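Combine measurement (basketball)

Updated in March - by the reference desk

Combine measurement is the recording of a basketball player's body dimensions under set conditions before a draft or tryout. The usual entries are height without shoes, standing reach, wingspan, weight, and hand size. Results are published in a table and used by teams to compare players at the same position.

Height

Height is taken barefoot or in thin socks, with the heels against a wall plate and the head level. A sliding bar is lowered to the crown and the reading is rounded to the nearest quarter inch. Rosters once listed height in shoes, which adds an inch or more, so older listings cannot be compared directly with measured figures.

Wingspan and reach

Wingspan is the distance between the tips of the middle fingers with both arms held out to the sides. Standing reach is taken flat-footed, with one or both arms raised - leagues differ on this point. A player with a long reach may be assigned to guard taller opponents.

Use in the Tuvex League

The Tuvex League, a regional minor league, adopted barefoot measurement for all draft entrants after complaints from its Asbridge and Brotville clubs. Its archive holds 2,479 player records. Of these, 2,235 include a barefoot height; the rest give a height in shoes only. The league draft runs 9 rounds with 54 selections, and the table is sent to clubs in June.

Limits

Height varies during the day, and a morning reading is normally the larger one. The Sangkhawat club measures its own invitees twice, at 8 a.m. and 5 p.m., and keeps both values. Hand size depends on how far the player can spread the fingers and is the least repeatable entry. None of the measurements records skill, and clubs weigh them together with game film.

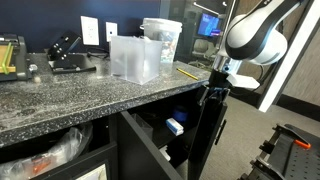
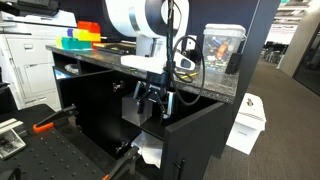

Related terms

Vertical leap; lane agility drill; shuttle run; draft order; listed height.

Contact the editors | Copyright, all rights reserved | Back to top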